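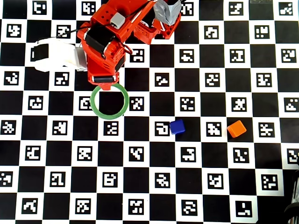 # Levora Checkerboard Marker Mat

We've been printing the Levora mat at our Gurnmont workshop for a good while now, and it's still the one we reach for first when somebody rings up wanting a tidy, dependable surface for calibration or bench work. The pattern is a classic black and white checkerboard with a square marker set into each white tile, so your camera has plenty to find wherever you happen to lay things down. The black squares are left plain – we tried a busier version once and didn't care for it.

Small coloured pieces, like the green ring, show up nicely against the pattern, and if you're after a bigger working area we can print to almost any length you fancy.

## The particulars

- Width: 683 mm, with the length cut to order
- Finish: matte, to keep the glare down under bright lights
- Price: $36 per metre, and we'll roll it for you (never folded!)
- Dispatch: usually within 6 working days

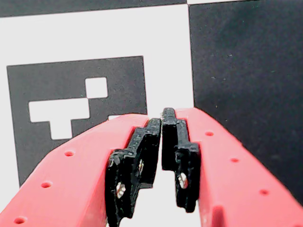 *Marker close up, with a plain black square to the right.*

## Looking after it

A soft damp cloth is all it needs. Store it rolled with the print facing outwards, and give it an hour or two to relax on the table before you tape the corners.

Odd sizes and custom marker sets are no trouble at all – ask for Danica Krasniqi in the print room, and she'll happily send you a proof before anything goes on the press.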